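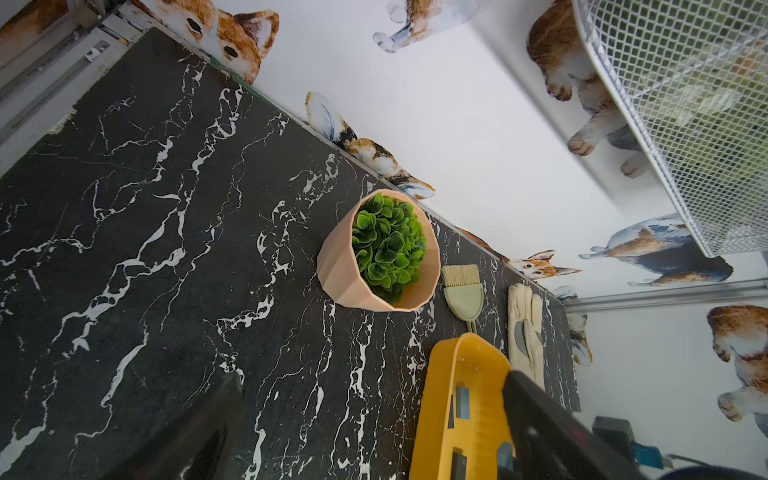 Project report: An arm at the packing bench
Workplace and Technology, Unit 403

1. Background

Our group was asked to choose a local workplace where some part of the job had recently been handed to a machine, and to find out what had changed for the staff. We chose Kunness, a shop in Onudport that sells small garden items and indoor plants, mostly online. It has a shop counter at the front and a packing room at the back. Three of us visited over six weeks, starting in October, at different times of the day.

Kunness sells gift sets as well as single items. A customer picks things from a list, such as a work glove, a hand brush, a tray or a small plant in a planter, and the shop puts them in one parcel. In a busy week it sends out 300 parcels. The difficulty is that no two parcels need to be the same, so the shop could never use the kind of packing line that a larger warehouse has.

In winter the owner leased an arm with a two-finger gripper and a wrist camera from a firm called Surneck. It picks items off the bench and puts them in the right tote. People still do the wrapping, the labels and anything breakable.

2. What we did

We watched the bench in the morning and again after lunch, when the orders from overnight had been cleared. We spoke to the owner and to the four people who work in the packing room. We agreed not to use names. We also read the log book that sits next to the arm, where staff write down every time they have to stop it.

We didn't measure the speed of the arm ourselves. The owner offered us the figures from the software but we couldn't check how they were worked out, so we left them out.

3. The work before

Before the arm, each packer took a printed order, walked along the shelves and filled a tote. All four said the walking was fine and the bending was not. Two of them had sore wrists by the end of a long shift. One said she liked the picking because it was the only part of the day when she wasn't standing still.

Mistakes were usually small, like a wrong colour or one glove when the order was for a pair. The packer who made the mistake normally caught it at the wrapping stage, as it was the same person doing both.

4. The work now

The day starts at 7 am with laying out. A packer brings a batch of stock from the shelves and sets it on the bench where the arm can reach. This job didn't exist before. It takes 20 minutes for a normal batch and it has its own tricks, which the staff worked out themselves. Brushes have to be kept clear of the trays or the gripper catches both. Planters are easier if there is some space on the side the fingers come in from.
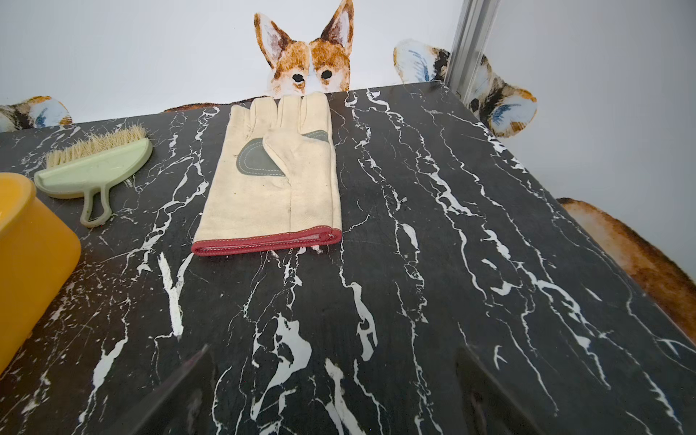

Gloves are the hardest item. They are soft, they fold when they are pinched, and the gripper sometimes closes on the cuff and drags the glove along the bench before it lifts. In the log book, gloves are the reason given for more stops than anything else. The staff now lay them flat and try not to let them overlap. The firm suggested putting each glove in a stiff card sleeve, but the owner said no because of the cost and the extra rubbish.

When the arm stops, a light comes on and somebody has to walk over, move the item and press a button to restart. The rule at first was that whoever was closest went. In practice it was nearly always the same person, and she got behind with her wrapping. They now take turns, in blocks of 30 minutes, and the person on the block does only light jobs like folding boxes so they can be interrupted.

5. What the staff told us

Nobody has lost their job. The owner told us this straight away and the packers confirmed it, although two of them pointed out that a casual position that used to open up before Christmas wasn't advertised this year. We think this should be counted as a change even though it doesn't affect anyone who was there already.

The sore wrists are better, according to both people who had them. One of them does more wrapping than before and said her shoulders are now the problem.

Opinions on the noise were split. The arm is quiet but it beeps before it moves, and the packing room used to have the radio on all day. The radio is still there, turned down so the beep can be heard. This came up in every interview, more often than pay or hours did.

The packer who liked picking has asked to keep the large orders, which the arm can't do. The owner agreed. She still walks the shelves for part of each day.

Staff also said they had not been asked before the arm was leased. They were shown it on the morning it was installed. A second shop in the same street, Chin, is thinking about leasing one, and its owner came to look. One of the packers told us the advice she gave him was to talk to his own people first.

6. Problems with our project

We only visited one workplace, and a small one. The owner chose the times of our visits, so we may have seen the better days. We had planned a short survey as well, but with four people it made more sense to talk to them.

7. Findings

The arm took over part of the picking, and it created two new jobs, laying out and attending to stops. Neither was in anyone's job description when we visited, and neither is paid differently. The heavy bending has gone down. Mistakes are now found by a different person from the one who laid out the batch, and the staff said this makes it harder to learn from them. They have started writing wrong items in the log book too, on the back pages.

We recommend that Kunness add laying out to the written duties, and that the restart turns be put on the roster – at the moment they are only on a whiteboard, and they get wiped off.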